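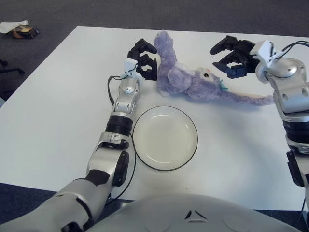 The purple one stays

I got as far as the big white table on Tuesday and then lost the whole evening to it. You know how it goes, you go in to clear one surface and suddenly you're having feelings about a plush toy!

So the plates are going. I bought far too many of those round shallow ones when Moko had its sale (49 dollars for the lot, I couldn't leave them there) and we only ever use the same few. One can live on the table for keys and hair ties, the rest go in the donation box.

The purple guy, though... I did put him in the box. Twice. He's back out now and I've promised him the shelf by the window, once I've cleared the Zirdale catalogs off it. Maybe next week. The carpet needs vacuuming first anyway.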